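Small-Item Packing at a Checkout Table: Basket Choice, Item Order and Label Access
Student project report, Retail Logistics Lab, Ellitz

1. Purpose

The Lerkora corner shop handles mostly small purchases: sweets, snacks, tissues and other items that fit in one hand. The shop asked for a packing layout that would fit on one narrow table. Our task was to propose where the basket and the goods should sit and in what order the goods should be packed.

The work ran through August. We logged 665 item placements in total, in sets of 20.

2. Item classes

We sorted the stock by how well it holds its shape. Class A items are small boxes and firm packs. Class B items are bags and wrappers, which fold when gripped and do not stack.

Class B caused most of the trouble in the trials. A sweets bag has printing on curved and creased film, so the name is often only partly readable once the bag has been handled.
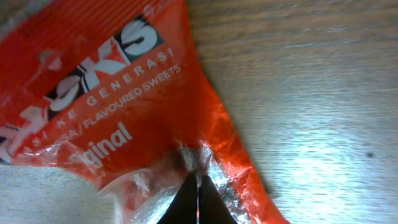 We therefore recorded each item by class and shelf code and did not rely on the printed name. Codes were written on a paper sheet kept off the table. The sheet was checked against the basket contents after every set, and sets with a mismatch were repeated in full.

3. Table layout

The table is a plain wooden one with its back edge against the wall. Goods go in the middle and the basket goes at the left end. We tried the basket at the right end for one set and dropped the idea — it blocked the path to the shelf.
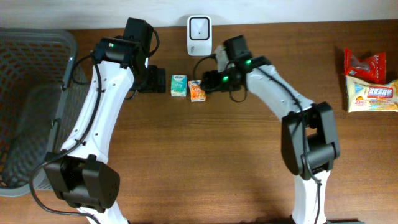

Figure 2. Table with the basket at far left and two small packages near the back.

The middle zone was kept small. A wide zone made for longer reaches, and packers tended to leave items at the far side until last, whatever their class.

4. Packing order

The first rule we tested was "largest first," taken from the Sosa packing notes used in our course. It works for cartons. It does not work well for mixed small goods, where the largest item is often a soft one.

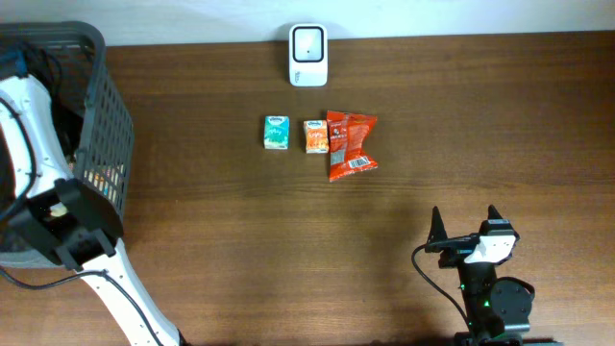 Order by class gave more even results than order by size. Boxes went in first and formed a base, and bags were placed on top. The row on the table is a typical conflict between the two rules: the red bag is larger than either of the small boxes beside it, so "largest first" would put it at the bottom. Under the class rule it goes in last. Bags packed under boxes also had to be lifted out again when a code was in doubt.

5. Boxes only

Four sets used Class A items alone. Packing order had little effect here, and we used these sets as the baseline for the Flondo timing sheet.
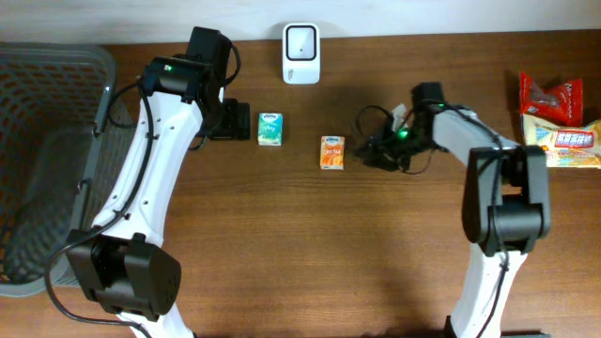

Figure 4. Two small boxes of pocket tissues, one mint-green and white, one orange and white.

6. Remaining work

The trials did not cover glass or chilled goods. Basket depth was also held constant — a deeper basket may change the result for Class B. The timing sheet needs one more column for repeated sets before it is passed to the shop.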